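May 7, 2018

Home late from Pledside, feet aching, and I've let the tea go cold twice already, so this may ramble. The radio was full of the air strikes again this morning, and I sat on the edge of the bed with one sock on, listening to the man read out where the jets had come from and what the ministry would and wouldn't confirm. I do wish they'd say plainly who was hit. It always seems to be "suspected", and then a week later it's gone from the bulletins altogether.

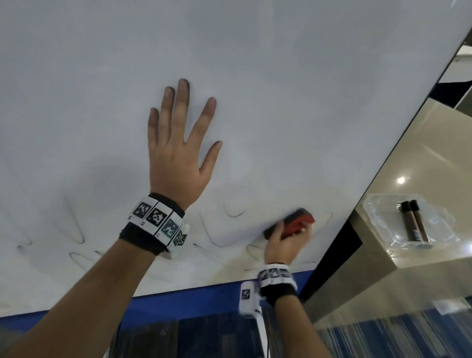 The talk at Butisstead was well attended, I'm glad to say, and much kinder than the one in March, when two people walked out before the tea urn had even boiled. A retired pilot spoke for a good while about drones and who signs the orders, and I found I liked him very much – though I didn't agree with half of it. He felt the courts were too slow for that sort of war. I said slow was rather what I wanted from a court, and he laughed and passed me the biscuits. 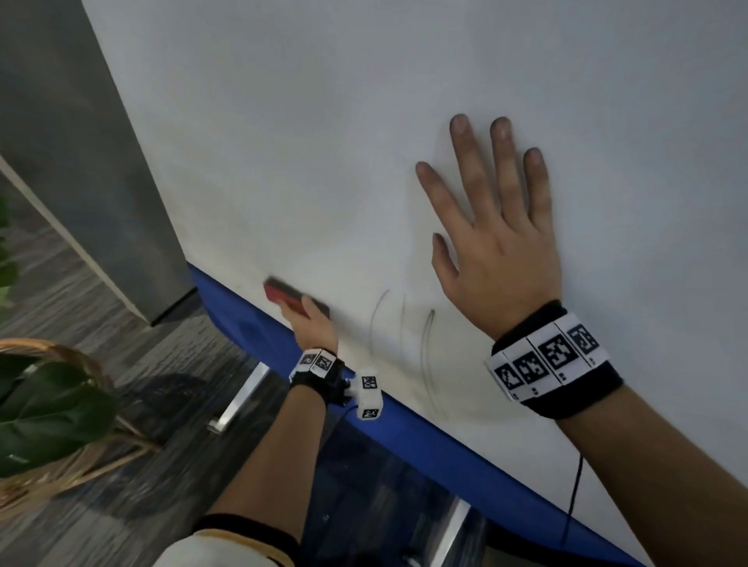 Our petition for an open inquiry stands at 2,298 names, bless every one of them. I must post the Konholm sheets tomorrow, and find my good pen, and ring my sister before she thinks I've forgotten her birthday.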